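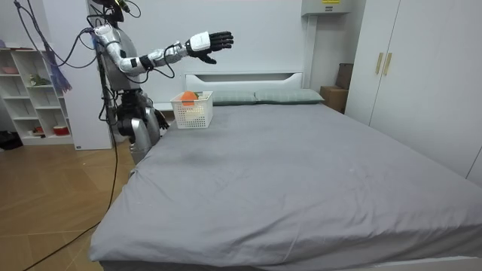 Figure 1. Humanoid platform at the bedside station, one arm extended over the mattress near the mesh basket.

Unit 6: Collecting Demonstrations for Household Tasks
Course handout, Doltura Robotics Program
Instructor: Arturo Amato. Laboratory supervisor: Renzo Greco.

6.1 Purpose of the unit

Earlier units treated the training set as given. In this unit students produce one. Each pair will record demonstrations of a single bedroom task, review them, and submit them to the shared Havel archive, where they will be used to train the policy studied in Unit 7.

6.2 Terms

A demonstration is one complete attempt at a task, from the start pose to the end pose. It consists of the camera recording, the joint positions of both arms and hands, and a one-line instruction in plain English. An attempt that ends early is called a partial. Partials are kept in a separate folder and are never renamed as demonstrations.

6.3 The bedside station

The fixed camera records the robot together with its surroundings. In Figure 1 the bed, pillows, shelving and wardrobe all fall within the view, along with the cables that hang around the robot. A policy trained on such recordings receives all of this as input. If the basket always stands in the same place on the sheet, the policy may learn the place and ignore the basket. Variation must therefore be planned before recording begins and entered on the Fleter sheet.

Each pair varies the following:
Position of the basket on the bed
Contents of the basket
Arrangement of the pillows
Starting height of the reaching arm

The camera mount and the bed itself are not to be moved. A pair that finds either one out of position should stop and inform Mr. Greco.

6.4 Recording procedure

Students work in teams of 2, one as operator and one as recorder. The recorder reads the instruction aloud, starts the log, and calls the end of the attempt. The operator moves at a steady pace and does not pause to correct small errors of the fingers; a recovery made in the course of the motion is useful data and should be left in. Before each session, check that the floor cable is clear of the operator's path.

Each pair records 30 demonstrations. Change roles halfway through.

6.5 Review and labeling

Review every attempt on the same day. Mark it as success, failure or partial, using the written criteria for the task and no others. Where the partners disagree, record both labels — the instructor will settle the matter.

Last year's class submitted some 900 attempts, of which 62 were returned because the instruction did not match the motion. The usual fault was an instruction copied from the previous attempt after the basket had been moved.

6.6 Submission

Upload the recordings, the Fleter sheet and a one-page report to the Palumbo server by the end of October. The report should state which conditions were varied, which were held fixed, and which the pair would add if given a second session.

Reading for Unit 7: course packet, sections on imitation learning and held-out conditions.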